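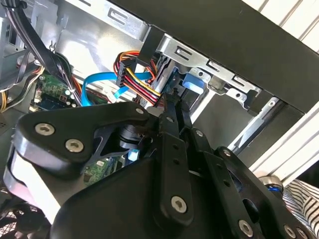
I've been putting off a proper post about machines and chores for months, mostly because every time I sit down to write one somebody sends me another video of a robot folding a T-shirt and I lose the afternoon. But I've now spent a good chunk of June thinking about the job I know best, which is taking old computers apart and putting them back together, and I have Opinions. My whole question comes down to cables. Look at that bundle of red, yellow, orange and black power wires looping down from the drives, with the bright blue SATA cable bending its way across underneath it. I can unplug that lot while talking to someone about their holiday. Could a machine? Could it do it 400 times without ripping a connector off a board?

Some background for anyone new. I do refurbishing three mornings a week at Fernik, which is a small place that takes in office desktops, wipes them or swaps the drives, gives them a clean and sends them out again to schools and charities. Last year we got through 832 machines, and I would guess I had my hands inside a good half of them. It isn't glamorous. You learn which makers hate you by how hard it is to get the front panel off.

People assume the clever bit is knowing what's wrong with the computer. It really isn't! A test disk will tell you most of that. The clever bit, if there is one, is in your fingertips. A SATA plug has a little click to it and you feel the click before you know you've felt it. A power plug that has sat in the same socket for ten years doesn't want to come out, so you rock it a tiny bit, side to side, and you're pulling on the plastic and never on the wires, and with your other hand you're holding back whatever else has flopped into the way. Then it gives all at once and you have to stop your knuckles from going straight into the sheet metal. I have the scars – small ones, but I'm proud of them.

Now think about that from the machine's side. The metal parts are fine. A drive cage is stamped steel, it's the same shape on every unit of that model, and it stays where you left it. If all I wanted was for something to find the blue plastic latch on a drive tray and pull, I'd say we're nearly there. It's a handle, it's bright, it's there to be grabbed. Screws, too. Screws have been done for years on production lines.

Cables are another matter. They never lie the same way twice. I can close a case, carry it to the other bench, open it again and find everything has shuffled about. And they hide things. Half of what I do in there is shoving wires out of the way to see what's behind them, and then remembering where that thing was when the wires fall back over it. Add the shiny inner panel bouncing light about and the dark corners down by the fan, and I'm surprised a camera makes sense of any of it.

There's also the question of room. My hand is a pretty good shape for a computer case and I still can't get two fingers behind some connectors. A gripper needs joints and screws and something to drive it, and all of that has to fit in the same gap. Man-lok, who sits opposite me, reckons the answer is to stop copying hands altogether and give the thing one long skinny finger with a hook. He may be right. He's also the person who fished a dropped screw out of a power supply with a drinking straw and some Blu Tack, so he has form.

I had a long argument over email about all this with Grethe Hallgrímsson, who reads this blog and used to run a packing line. Her view is that I'm being precious. She says that in her old job people swore blind a machine would never pick soft bags of salad off a belt, and then one spring a machine was picking soft bags of salad off a belt. Not brilliantly, she admits. It dropped plenty. But it didn't mind dropping them, and it came back the next morning and dropped fewer.

I take the point. I do think there's a difference between a bag of salad and a working motherboard, though. If you squash one bag in 100, that's a bit of waste. If I yank the wrong way on one drive lead in 100, I've possibly killed a machine that somebody's kid was going to do their homework on, and we don't make enough on each unit to shrug at that.

So where have I ended up? On the jobs at our place, I'd hand over some tomorrow. Blowing out dust, please, take it. Moving cases from the pallet to the bench, my back would send a thank-you card. Pulling drives in trays, yes, probably, with someone watching. Unplugging and re-routing cables I'd put at a few years off, and I'd want to see it done on the horrible cases, the ones where whoever was in there last used 4 cable ties and then lost interest. Everyone demos on the nice cases.

And home? I'm gloomier about home. A computer case is at least a box with a known list of stuff in it. The cupboard under my sink is not. There's a carrier bag of carrier bags in there, two kinds of dishwasher tablets and a tap fitting I've been keeping since the last flat. If a machine can find the spare sponges in there without bringing the lot down on the floor, I'll write a grovelling post taking everything back.

Comments are open as usual. I'd especially like to hear from anyone who does fiddly bench work for a living – phones, sewing machines, clocks, whatever – and which bit of it you'd give away first. Makis has already messaged to say "the invoices", so that one's taken.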